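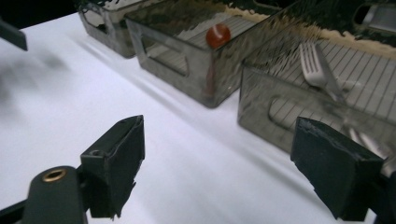
9 min read

4. Collection protocol and acceptance rules

4.1 Scope

The rules in this section apply to demonstrations recorded with a hand-held gripper on tabletop sorting tasks. They were drawn up after the pilot round, in which two sites, Havix and Trisitz, worked from the same one-page task sheet and returned recordings that could not be pooled. The task sheet said what should be moved and where it should end up. It did not say how the table should be laid out, when a recording should begin, or what should be done with a failed grasp. Each site settled these points in its own way, and both ways were sensible taken alone.

The present version separates three kinds of rule. Layout rules fix the state of the table before a recording starts. Handling rules limit what the operator may do during the recording. Acceptance rules decide whether the finished recording enters the training set, the failure set or neither. A recording that breaks a layout rule is never repaired afterwards by relabelling.

4.2 Layout rules

Bins are placed edge to edge in a row. Tinted translucent bins are allowed, as in Figure 3, provided that the same type is used for the whole session. We had at first asked for opaque bins only, on the grounds that reflections in the walls could be mistaken for objects. The ban was dropped when it became clear that most of the kitchens and canteens we hope to work in use clear or tinted containers, and a policy trained without them would have to be trained again. The wall reflections are now treated as part of the task.

Liners may be used. A ridged liner must cover the floor of the bin and must not be changed for a plain one during a session. Objects already in a bin at the start are entered on the session sheet by class (cutlery, ball, other), with the bin they lie in. Their exact position is not recorded.

The table surface must be plain and matte or near matte. Creases near the table edge are tolerated; creases within the working area are smoothed out before the recording begins. Lighting may come from one side. Cast shadows are accepted as long as the object and its shadow can be told apart by a second person looking at the opening view at normal size.

4.3 Handling rules

A recording begins with the gripper open and clear of every object. The operator holds this position for two seconds. The pause gives the annotator a fixed opening state and, in practice, also slows down operators who would otherwise start the approach before the recording does.

The approach must be made in one movement. Small corrections of direction are allowed, but a full withdrawal ends the attempt. Objects are not to be pushed against a bin wall to turn them unless the session sheet names pushing as a permitted action. For cutlery the grasp is taken on the handle, between the neck and the end. Grasps on the tines or the blade go to the failure set even when the object is delivered to the correct bin.

Finger pads are inspected at the start of each session. Scuffing and fraying are acceptable and are noted on the sheet. Pads are replaced when the flat inner face no longer closes evenly against its partner. They are replaced as a pair – a new pad against an old one closes off centre, and this is difficult to see in the recordings.
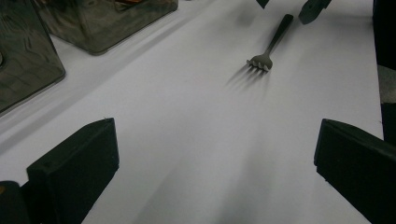
Figure 3. Tabletop sorting set-up. A single fork lies on the white surface, in view of the open gripper, with translucent containers to the upper left.

Yupin Wongsuwan, commenting on the draft rules, objected that the single-movement requirement would remove the very behaviour a robot most needs to learn, namely how to back away from a poor approach and try again. She proposed that withdrawals be kept and marked, and added that a data set in which every reach goes well "teaches the arm that reaches go well". We accepted the first part of this. Withdrawn attempts are now stored in the failure set with the point of withdrawal marked, and a second attempt may follow in a new recording without the table being reset. We did not merge the two attempts into one recording, as this would have changed the meaning of the opening state defined above.

4.4 Acceptance rules

Each recording is checked by one annotator who did not take part in the session. The annotator answers the layout questions from the opening view and the handling questions from the full recording. Where the annotator and the session sheet disagree about the class of an object, the recording is held back until both have been read by a third person. Disagreement about the quality of a grasp is not grounds for holding back.

Of the 3,199 recordings submitted under this version, 2,000 were accepted into the training set. The remainder were divided between the failure set and outright rejection. The usual cause of rejection was a missing opening pause, and a missing session sheet came next. Neither fault can be put right after the session.

4.5 Known gaps

The rules say nothing about operator fatigue. Session length was left to the sites. They also assume one object per grasp; two pieces of cutlery lifted together are at present classed as a failure, although in some settings this would be the preferred action. Tables shared between two operators are outside the scope of this version.

Correspondence: Y. Wongsuwan, Zolivent | © The authors | Back to top
2 comments · 4 shares
Search this paper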